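Wanlow's cardboard pickup is back, and my garage is thrilled

I've been waiting to type this since winter: curbside cardboard pickup is coming back to Wanlow in May! If you live anywhere between the Skasden bridge and the old rail cut, you can stop driving your boxes out to the Meten Road drop-off every other weekend (I know I'm not the only one who's had a back seat full of flattened boxes for months).

The town posted the new route map last night, a little after 9 p.m., and I sat up reading the whole thing with a bowl of cereal. It covers 3,868 homes, which takes in all of the east side, the streets behind the library and, for the first time, the apartments along Akpalu Lane. Those apartments were left out of the last program completely, and people there have been asking about it at town meetings for as long as I've been going to them.

Pickup is every second week. You'll get a card in the mail with your color, green or yellow, and the color tells you which week is yours. If you don't get a card by the end of the month, call the public works desk. I tried it this morning to see how long the wait was and a very nice woman picked up on the second ring.

The rules are a bit different this time, so read them even if you remember the old ones. Boxes have to be opened out flat and tied or tucked into one bigger box. Nothing longer than 30 inches, or it won't fit the slot on the new truck. Tape and labels can stay on. Staples can stay on too, which made me very happy, as I once spent a whole evening pulling them out of a dresser box with pliers.

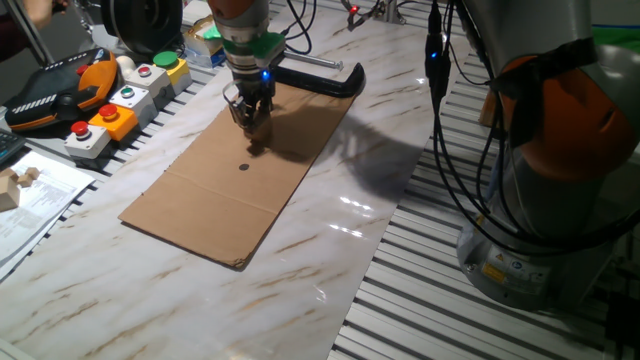
Pizza boxes are where everybody gets worked up, so let me give you the answer I got. A clean lid is fine. The greasy bottom goes in the trash, or in your compost if you keep one. Tear the thing in half and you're done. Waxy boxes, the kind that frozen food and some produce come in, are still a no, and so is anything that's been rained on until it's mush. A little damp is okay. If the forecast looks bad, you can hold your stack for the next round or put an old tarp over it – just weigh the tarp down, please, I chased one down my street last fall in my slippers.

Now the money part. The service costs each home nothing extra this year. The town is paying for it out of what it saves on landfill fees, and the budget sheet says 280 tons of cardboard went to the landfill last year that could have been sold instead. That's a lot of shipping boxes, and I'm pretty sure a fair share of them were mine (I like a good sale, what can I say). After the first year the council will look at the numbers and vote again, and a small fee is possible then. I'd guess we'll hear more about that around budget time.

I did ask about the drop-off on Meten Road, and it's staying open with the same hours, 7 a.m. to 4 p.m. Good news for the shops downtown, who aren't on the pickup route and were worried about it. There's also a sign-up for folks who can't carry a stack to the curb. A crew member will walk up to your porch and get it. So far 196 homes have asked for that, and there's still room, so if you've got a neighbor with a bad hip or a newborn, go knock and tell them.

My own stack is already tied up by the side door. I'm hoping for green, as yellow week is the same week as my book club and I can only remember one thing at a time. The route map is on the town website under Public Works, and the library has paper copies at the front desk.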